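Interview: The Head of the Mornance Kitchen on Soup, Salt and Feeding a Full Hall

The kitchen at Mornance serves lunch to 105 people on an ordinary Monday. Its soup program has become one of the better known parts of the center's work, and the recipe most often requested by visitors is the barley and mushroom soup that has been on the menu every winter since the dining hall opened. The head of the kitchen met with the newsletter at nine in the morning, while the first stock of the day was on the stove.

The recipe came to Mornance from a smaller kitchen at Urkar, where it was made in a single pot for 8 people. Adapting it to the present scale required several seasons of adjustment.

"Multiplying everything on the page was our first attempt, and the barley took over," the head of the kitchen said. "Barley keeps drinking after the heat is off. By the time the second group sat down, we were serving something closer to a porridge. People were polite and finished it, but we had a good many requests for water."

The current method keeps the grain apart from the soup until shortly before service. Pearl barley is rinsed, simmered in salted water until it is tender but still has some bite, and then drained and spread on trays. It is added to each pot as the pot goes out to the hall.

The mushrooms are handled in two stages. Dried mushrooms are soaked overnight, and the soaking water is strained through a cloth and added to the stock. Fresh mushrooms are browned in butter in small batches.

"The pan must not be crowded," the head of the kitchen said. "New staff always want to do it in one go. I understand why -- there is a great deal to get through before eleven. But a crowded pan gives you gray mushrooms, and no amount of salt will bring them back."

Asked about salt, the head of the kitchen described a change introduced after the move to larger pots. The stock is now left almost unsalted, and the soup is seasoned at the end by two members of staff, who taste it separately before either of them speaks. The same practice has been adopted at the Banis kitchen for its lentil soup and its gravies.

For readers who wish to make the soup at home, the kitchen recommends 1000 grams of fresh mushrooms for a large family pot, along with two onions, two carrots, a stick of celery and a handful of dried mushrooms. The onions should be cooked slowly with the carrot and celery until they are soft and sweet. A spoonful of vinegar goes in just before serving. Sour cream is offered at the table and is never stirred into the pot.

"At home I use less barley than you would think, 76 grams, and I weigh it," the head of the kitchen said. "My family considers this excessive. They also ask for second helpings."

The bread served with the soup is a plain rye loaf from the Purba bakery, delivered before seven and sliced at the last moment. The kitchen baked its own for two winters and gave it up when the oven was needed for roasting vegetables. The head of the kitchen expressed some regret about this, and said that a return to baking has been raised for next year's budget.

Leftover soup is cooled in shallow pans and served the following day, thinned with stock. The head of the kitchen prefers it then. "The flavor settles overnight. I keep a bowl back for myself, and the staff know which one it is."

The barley and mushroom soup returns to the menu in November and will be served until the end of March. Printed copies of the recipe are available at the serving counter.

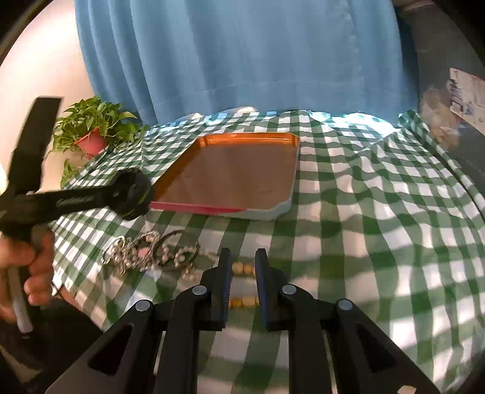 A string of small wooden beads on a checkered cloth.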